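The Second Life of the Office Computer

Every January, the town of Gamville puts its old office computers out to pasture. This year there were 136 of them, most in working order, replaced on a schedule written before anyone had switched them on. A contractor collects them, a certificate arrives by email, and the town's annual report gets a green leaf next to the word "recycled."

I have read that certificate. It is two pages long and says very little. "Diverted from landfill" covers a machine that was cleaned up and handed to a school, and it also covers one that was shredded for its copper. For anyone who cares about waste, those are very different endings.

The refurbishing trade says it has an answer. Dvorak, a reseller in Zurmont, sells used desktops with a sticker promising a "full inspection." I asked what the inspection involved and was sent a brochure. I asked again and was sent the same brochure — with a newer cover.

None of this makes reuse a bad idea. A five-year-old desktop handles email and spreadsheets perfectly well, and the parts inside are mostly standard. A power supply can be swapped with a screwdriver and some patience. What I doubt is the arithmetic. Lorkov, a parts broker, claims 3445 machines "saved" last year, but its total includes any computer that gave up a single usable component.
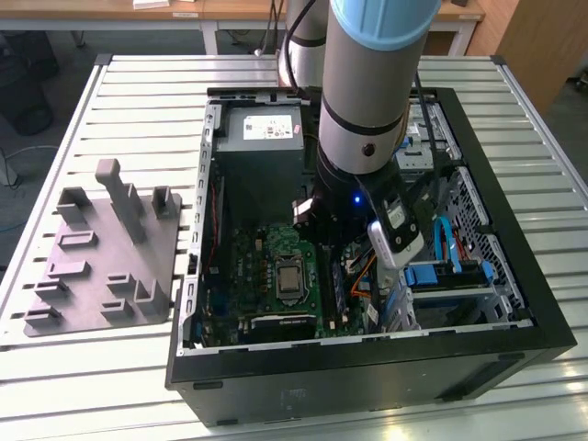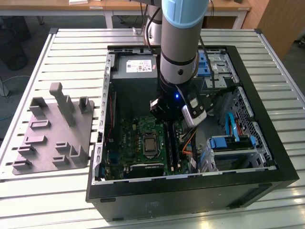

Desktop towers opened up on their sides, interiors facing upward.

What to ask before you buy

Ask which parts were replaced, and get the list in writing. Ask how old the drive is. If the seller wants $500 for a used office tower, ask what a new one costs, then ask why you're still in the store.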